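The room before the room

At Collet's site in Urholm the robot hasn't arrived yet. The staff already have opinions about it.

I got there late (wrong bus, then rain) and was walked straight past the packing benches and up to a small office with one big screen. This is where the firm is trying things out before anyone moves so much as a shelf. The arms on the screen are simulated. So is the floor, and the window. The project is called Gernska, after nothing anyone could remember, and it has been going since September.

The site sends out small boxed goods to shops. 1830 different lines, most of them light, most of them fiddly. People fetch, people put down, people fetch again. Wrists go. Backs too. Turnover on the fetching jobs has been bad for years, and the managers don't pretend otherwise.

So, robots. But slowly. The last lot of automation, a conveyor bought in a rush, is still talked about in the canteen in the way some families talk about a divorce. It was put in over a long weekend with no one on the benches asked. It ran past the first aid cupboard. You had to duck. This time the management promised that anybody who would be working beside the thing could come upstairs and watch it first, on paid time, and say what they thought.

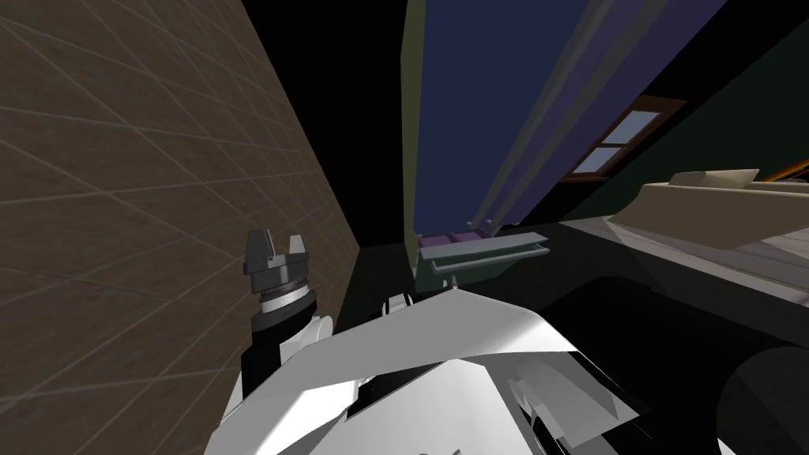
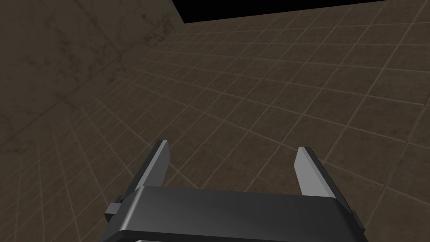 Simulated views from the Gernska trials.

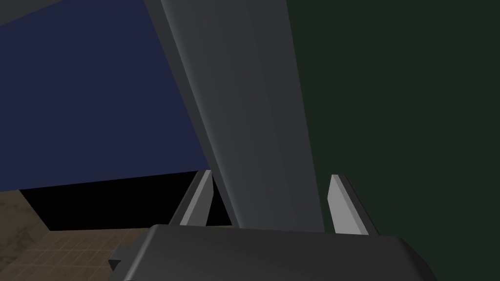
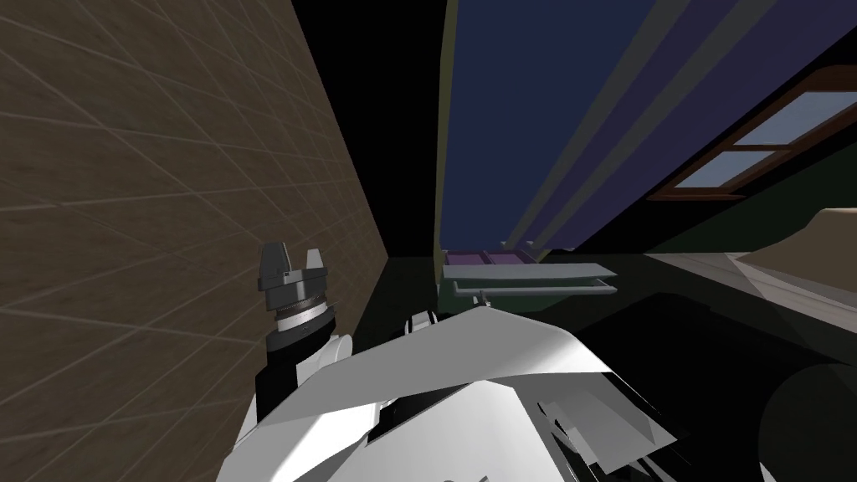 Quite a few have taken up the offer. One of the pickers, eleven years in, told me she'd gone up expecting to hate it and came away mostly bored. "It's so careful," she said. "I'd have had my tea by then." She has since been up 3 times. She now has strong veiws on where it should stop and wait, and at least one of them has gone into the plan.

That part interests me more than the machine does. The people who know the work best had never been asked to explain it. Which boxes slide. Which shelf you come at from the left or you'll catch your sleeve. None of it was written down anywhere. Two trainers have spent the autumn writing it down, and the notes run to 2498 lines so far, a fair few in capitals.

Not everyone is keen. A man on the late shift put it bluntly: once it's all in the notes, what do they need him for? He wasn't cross. Just wanted an answer. The managers say no jobs will go in the first year and that up to 2 fetching posts per shift will become minding posts, with a small rise in pay. First year is the bit people repeat back to you. Nobody would give me a figure for the second.

And minding is its own sort of job. At the firm's other depot in Hostunham, where a simpler machine has stacked crates for a while now, the minders told me the same thing in different words: less lifting, more standing. Less chat. You watch a lot and then all of a sudden you're needed. One said she sleeps better and her shoulders have stopped clicking. Another had asked to go back to the benches becuase the day went quicker there, and got his wish.

Urholm has picked up some of that. The plan now has minders swapping with pickers every two hours, which wasn't in the first draft, and the stool they'd been promised is a proper chair with a back. Small things. They took weeks of arguing, I'm told.

What hasn't been settled is who gets to stop it. The engineers want one button and one person in charge of it. The benches want a button each. There was a meeting on it the afternoon I visited, and it ran over, and the late shift went down to start with it still open.

November 12, 2025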